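Wukden Light Aircraft Museum – Frequently asked questions

Last updated Apr 24, 2025

Which aircraft can I see in the museum?
We have a small collection of light transport and training aircraft. The largest is the Wolton Policarpio, a twin engine machine for 20 passengers. Next to it stands the Ireck, a two-seat trainer with a fabric covered wing. Both are complete, but neither of them flies any more.

Is it possible to sit in a cockpit?
Yes, in the Ireck. The seat is narrow, so please leave bags and thick coats with the person at the entrance. The Policarpio cockpit can be viewed from the door only, as the floor there is still under repair.

How many hours did the Policarpio fly?
Its last logbook is closed at 3219 hours. We also have the earlier logbooks, except one which was lost when the aircraft changed owner. Copies can be read in the library room if you ask one day before. 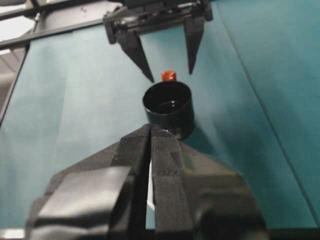 Restoration of the Policarpio is led by Esmaeil Heydari, who worked before as an engine fitter. At present his group is busy with the left engine and with the small parts of the fuel system. Small parts are the ones which get lost most easily, and the rule in the workshop is that they go into a container at once. Any cup will do, even a plain black one like the one on the teal surface here, if it stands straight and has a label. Please do not move any container when you visit the workshop, also not to look what is inside.

Can I visit the workshop?
Yes, with a guide. The tour takes about 20 minutes and is included in the ticket. Children are welcome but must stay with an adult the whole time. Closed shoes are necessary – with sandals we cannot let you in.

Why is the Policarpio painted in two different greens?
The tail was taken from another aircraft of the same type. We found the older paint under the newer one and decided to leave it visible. Some visitors do not like this, and we understand it, but the two halves have a different history and we prefer to show it.
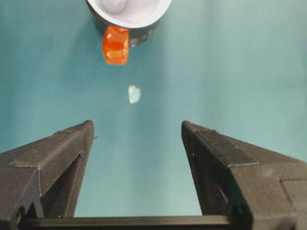
The wings will be painted last, when the work on the control surfaces is finished. We do not have a date for this yet.

Do you start the engines?
Once a year, in September, we run the right engine outdoors. It is loud, and ear protection is given to everybody behind the rope. If there is strong wind the engine run is cancelled, and we write this on the front page in the morning.

May I take photographs?
For private use, yes, also with flash. For a publication please write to us first and tell us which aircraft you need.

I have old drawings or parts. Are you interested?
Very much, in particular for the Ireck. Please send a list before you send the parts, as our storage room is small.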